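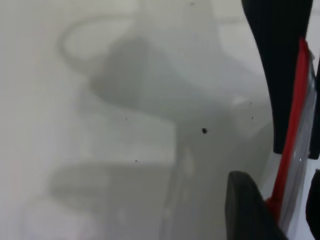
Wrist cam, jaws open, very close to the surface. Fingers and the red bracket on the right, as always.

2024-02-09

Okay, so I finally got to spend a whole day on the gripper comparison and I have opinions! Tea first, then typing, before I forget which one did what.

The two-finger Jalareck went on this morning. It's the one I've been rooting for since December, mostly for its fingers (black, matte, rounded at the tips, very friendly looking), and also the mount lines up with our arm without that awful adapter ring. The Prokirer had its turn yesterday and I already wrote my complaints down in the lab notebook, so I won't do it all again in here. Short version: strong, loud, and the cable comes out on exactly the side where the elbow wants to be.

What I really wanted to know today was how the wrist camera gets on with each of them. And oh boy, close to the surface it's a mess. Once I bring the gripper down for a pick, the view is mostly pale nothing with big soft shadows all over it, a bit blurry, and a few little dark specks that I keep wanting to wipe off my monitor. I don't know if they're dust or tiny holes or what. The tracker doesn't know either. It grabbed onto a speck twice before lunch and followed it around like it was the most important thing in the world.

The shadows bother me more. There's a big dark blob near the middle of the view and a loopy one over to the left that could be a cable, or a handle of something, I couldn't tell you. If I can't say what it is by looking, I can't expect much from the software. I tried exposure at 5 and at 10 and liked 10 better, although the red parts get very, very red up there. I suppose that's good for finding the gripper in the picture and bad for everything else.

Ran 20 picks with the Jalareck after that, same foam block each time, and it dropped two. Both drops were on the slow approach, so now I'm suspicious of the Grakov controller again. It does this thing where the last bit of closing comes late, like it's thinking it over. I changed the force limit, put it back, changed it again and forgot which one I'd saved. (Saved it now. It's 218. Write things down, me!)

I still haven't touched the Hrubý. It's in its box on the shelf, with the long fingers that everybody on the forum raves about, and I'm a little scared of it. Longer fingers would keep the camera farther off the surface, and maybe then I'd get some focus back. Or they'd just take up even more of the right side than these do. I could move the camera bracket over, but then I have to calibrate the whole thing again and I did that on Tuesday and it ate my entire afternoon.

Anyway, the Jalareck is ahead for now. It's quiet, it closes nicely when the controller lets it, and I can see both fingertips the whole way down, which I couldn't with the Prokirer. Next week I'll do the picks over with the desk lamp off and see what that does to the blob.

Need to order more foam blocks. And M3 screws, the short ones.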